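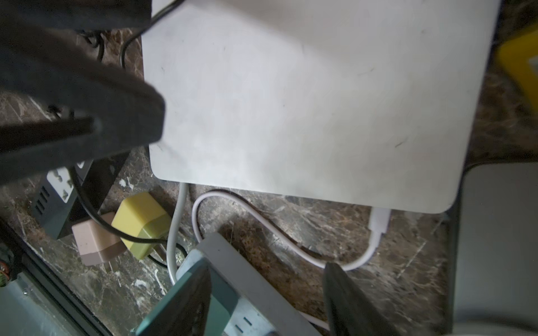

Everything on the Counter First: Karim Awad on Taming the Charging Corner

Filed under: Home Life > Kitchens > Cords & Clutter

Karim Awad has been helping people sort out their chargers for 8 years now, first from behind the repair desk at Tokarz and these days on his own, and he still gets a little excited when he talks about power strips. I had meant to ask him three quick questions. We were at it most of the afternoon!

"People start with the cords," he told me, "and I always say no, no, start with the big flat things. Get the laptops out, close them, lay them down where you can see them. Then you find out how many plugs you really need."

He likes to do this on the kitchen counter (his own mother never forgave him for it), and he isn't fussy about how neat it looks at the start. Laptops at odd angles are fine. A cable looping over another cable is fine too, as long as you can follow each one with your finger.
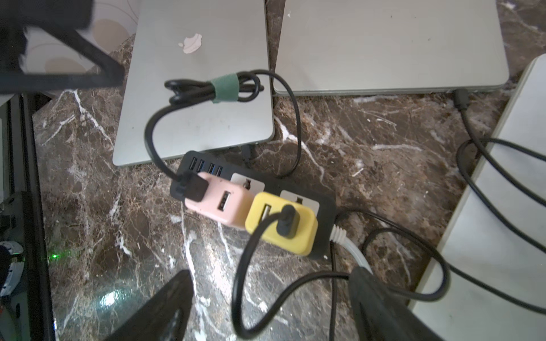 Closed laptops around a black power strip with a row of USB ports.

I asked whether the strip should go in the middle, and he laughed and said that people argue with him over this more than anything. "If it's in the middle, everybody can reach it. If it's against the wall, one person gets the good socket and the rest of the family is mad until bedtime."

The toaster is the other argument. Karim's clients are forever asking him to banish it, and he mostly won't – he has a soft spot for a cheerful one, and he'd take red with white polka dots over plain steel any day.

Page 2 of 3 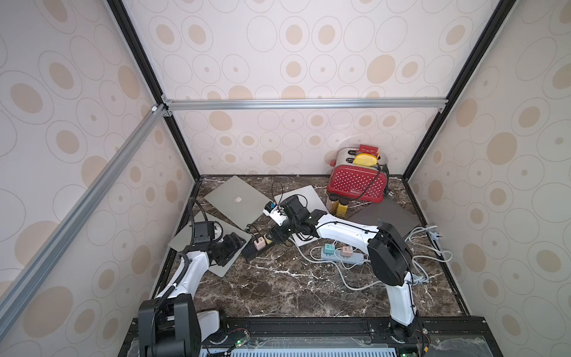

Vol. 8, p. 34

"You live in your kitchen," he said. "I'm not going to tell you to eat your toast in the garage. Leave it in the back corner and give it some breathing room, and keep its cord out of the pile."

It was the little wall chargers I most wanted to hear about, because I have a drawer full of them at home and couldn't tell you what half of them belong to. Karim had a drawer like that himself until August, when he finally tipped it out and went through it one adapter at a time.

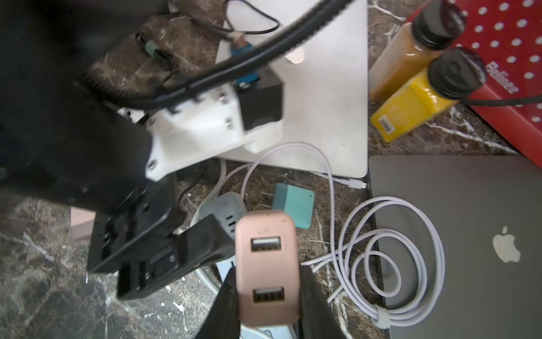

By the Muvow Home Desk

"I love the ones with color," he said. "Rose gold, yellow, pink, whatever you like. If they're all black you're reading tiny print with a flashlight." He picks up each charger, looks at the ports, and decides then and there which laptop or phone it's going to live with. Two ports means it can be shared, so it goes near the front.

And the ones without a match? They get a paper bag and a month's grace – "then off to recycling, and don't peek in the bag."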